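ok so I said in December I'd write up the Feneo tasting and never did. doing it now, short version, from my notes, half of wich I can't read

40 wines poured. I got through maybe half before my mouth quit. spit everything, still tired

best white of the day was from Rissanen. small place, grows on old lake clay, picks late. lemon peel, a bit of almond, salty at the end. wanted fried fish with it immediately

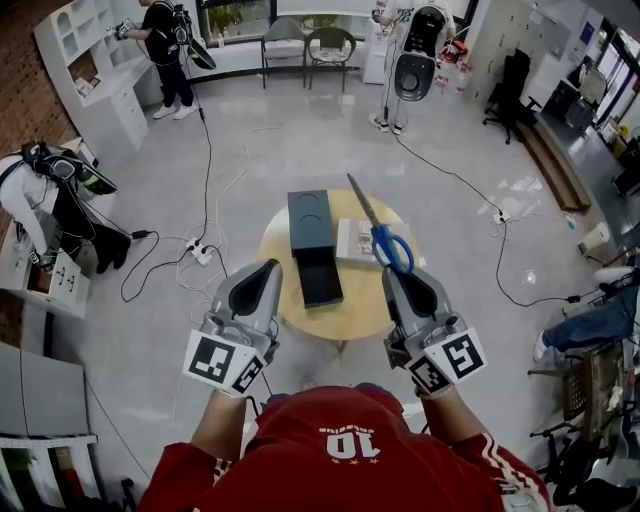

second vintage was flatter. warmer year, they said, picked a week too late. still fine for a Tuesday type dinner but not at that price

reds now. Zotier brought 4, all the same grape, different spots on the hill. bottom of the slope: soft, plummy, kind of boring. top of the slope: thin soil, tiny berries, so much grip. needs years. bought two anyway

somebody asked about oak. Zotier uses big old casks, 20 months, no new wood at all. you can tell. no vanilla, no toast, just cherry and that dusty herb thing

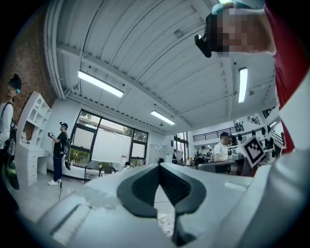
the top one made 943 bottles. total. for the whole world. so if you see it, grab it, and then tell me where

Fukden sparkling: I wanted to love it. super dry, no sugar added, long time on the lees. first sip great, second sip all green apple and nothing else. maybe served too cold?? mine warmed up in the glass and got better, bready, a little honey

so, tip: stop icing your good bubbles to death. fridge, then out on the counter a bit before you open it

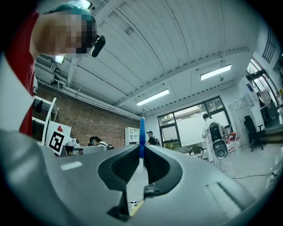

also had a sweet one at the very end, dried grapes, no label yet. apricot, tea, orange. not sticky. forgot to write down who made it, sorry, will ask

stuff I skipped: all the rosé, most of the big oaky reds. somebody else's thread

prices since people keep asking: the Rissanen white is the only one I'd call cheap. Zotier top slope is definitly not. Fukden somewhere in the middle

opening one of the bottom slope bottles tonight with mushroom pasta, 4 Jan 2022, first wine of the year. will report back if it's less boring with food

edit: it is. a little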